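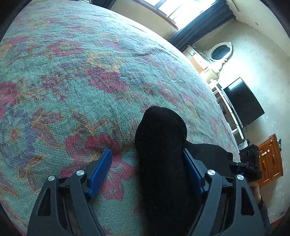 Matching black socks on the floor, fast

Updated October 2023

Black socks are the worst load. All look the same till you get them on your feet. My way of doing it, takes 17 minutes for a big basket, less if you don't stop to answer the phone.

What you need
A rug or a bed. Good light, daylight if you can get it. A bag for the strays. That's all.

Rug or bed? I like a rug. More room, and socks don't slide off. A patterned one is fine, black still shows up against flowers. On a dark plain rug put a light towel down first or you'll miss half of them.

Step 1. Vacuum the rug. Black knit grabs every bit of fuzz. Skip this and you'll be picking lint all night.

Step 2. Dump everything out and pull away whatever isn't a sock. T-shirts, leggings, put them in their own heap for later. Check inside sleeves and pant legs, socks hide in there.

Step 3. Turn them right side out. Hand in, grab the toe, pull.

Step 4. Lay them flat, toes all pointing the same way. Smooth out the heel. Don't stack yet.

Step 5. Sort by length first. Ankle, crew, knee. Then by feel: thin dress socks one side, fuzzy warm ones the other. Then look at the toe seam and teh cuff. Ribbed cuff with ribbed cuff.

Step 6. Check the color by a window. Old black goes brown or gray, new black doesn't. A faded one and a fresh one will bug you all day, so pair by fade too.

Step 7. Fold, don't ball. Lay one on the other, fold in half, then in half again. Balling stretches the cuff. My Entwistle dress socks went baggy in 2 winters that way.

Strays
Bag them, keep the bag by the dryer. Check it next wash. After 4 washes with no partner it's a dust rag. I cleared mine out in March and got a whole drawer back.

To make it easier next time
Stitch a bit of colored thread inside the cuff, one color per brand. Red for Zerklow, green for Sasitz, whatever you have. Or just buy all the same kind, but then they wear out at diffrent speeds and you're back to step 6.

Holes: mend now or toss now. Don't put them back in the drawer.

Malcolm Bainbridge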